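List archive | Thread index | Previous in thread | Next in thread | Reply

Subject: Re: [vidden-list] Load-in times and the gate at Norkness
From: Dolores Van Dusen

Reginald and everybody,

Answers below, with your message quoted where I'm replying to it. I left out the part on catering because that went to the crew separately.

> Reginald Alcantara wrote:
>
> I'm still seeing two different door times. The poster says 6 and the
> ticket page says 6:30. Which one do I give the gate people?

6:30. The poster was printed before Jodska asked for a longer sound check. We can't fix the ones that are already up, so people will show up at 6 and we'll have to let them wait on the lawn side. Please have the rope line out by 5:45. The ticket page is correct, and the confirmation emails give the same time.

The running order is now settled. Kincaid opens at 7:15 and plays forty minutes. There is a half-hour changeover. Jodska goes on at 8:25 and has to be finished by 10. The town permit says amplified sound ends at 10 and the fine comes out of our deposit, so if Kincaid starts late, Kincaid's set gets shorter. Their manager has agreed to this in writing.

> What is the capacity this year? I heard we were going up.

We are not going up. It's 3000, same as last summer. We asked for more and the fire marshal said no until there is a second exit on the creek side. That would mean moving the fence and grading the path, and it won't happen before next season. Of the 3000, we hold back 100 for the bands, press, and the families of people working. When I last looked at the sales page we were close to selling out the rest, so please don't promise anybody a spot on the guest list. Send the names to me first.

> Can we open the north lot for the trucks? Last time they were
> backed up onto the road and the neighbors complained.

Yes. Jodska's tour has two trucks and a bus. Kincaid has one van and a trailer. Trucks come in by the north lot starting at 8 in the morning and the van can come any time after noon. The bus stays in the north lot all day with its engine off. If the driver wants shore power, there is a hookup on the back of the equipment shed, and the key is with the stage manager. I would like the road clear by 9, before the farm stand across the way opens.

We need eight stagehands for the morning and I have six confirmed. If you can do 8 to noon, write me off list. It pays the same as last year and lunch is included. You need closed shoes and your own gloves. We need eight again for load-out, and for that shift I already have enough people.

> Same question as every year, what do we do about shirts?

Crew shirts will be handed out at check-in by the stage door. Bring last year's back if you still have it and don't want it, and we'll wash it and put it in the spare bin. We always run short of large and extra large. The print on some of the old ones is worn, and those go to the paint crew. 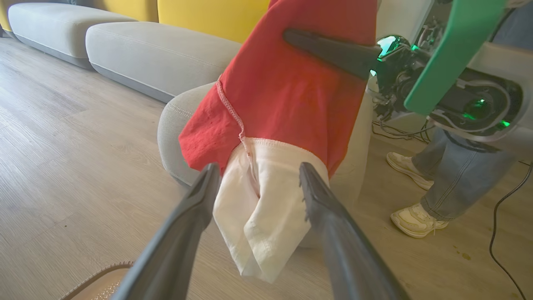

Red fabric, with the seam and hem showing.

The bands sell their own merchandise. They get the two tables inside the main gate, and the Norkness table goes next to the water station. Our cut is 13 percent on soft goods and nothing on records. Jodska's people asked for us to waive it and I said no, because we didn't waive it for anyone last year. They were fine about it. Kincaid is bringing only records and a few posters, so one table is plenty for them, and Jodska may spill over.

> Has anybody talked to Vidden about the monitors?

I have. Vidden Sound is supplying the same main system as before, with newer monitor wedges and one more engineer. The engineer will run monitors from stage left, so the riser that used to sit there has to move back four feet. I'll bring tape and mark it when I get in. Their invoice is higher than the quote by the cost of the extra person. It's in the budget under production if you want to look.

If it rains, we go ahead unless there is lightning. With lightning inside eight miles we stop the music, clear the stage, and ask people to go to their cars. We wait thirty minutes from the last strike. If we can't restart by 9 we call it, and ticket holders get a refund of half. The wording for that announcement is taped inside the lid of the gate box. Please read it out as written and don't add to it.

Two things still open. I need somebody with a pickup to collect the barricade from the county yard the afternoon before. It takes two trips. And the radio we lent out in January hasn't come back. It's the one with blue tape on the antenna. Check your cars.

Reginald, can you send me the final gate roster when you have it? I need names and cell numbers, and who is on which side. I'll print it with the schedule and put copies at the gate, the stage door, and first aid.

Dolores

> I can be there from 7 that morning if you need the gates unlocked.
>
> Reginald

Yes please, 7 is good. The padlock on the north gate sticks, so bring the spray.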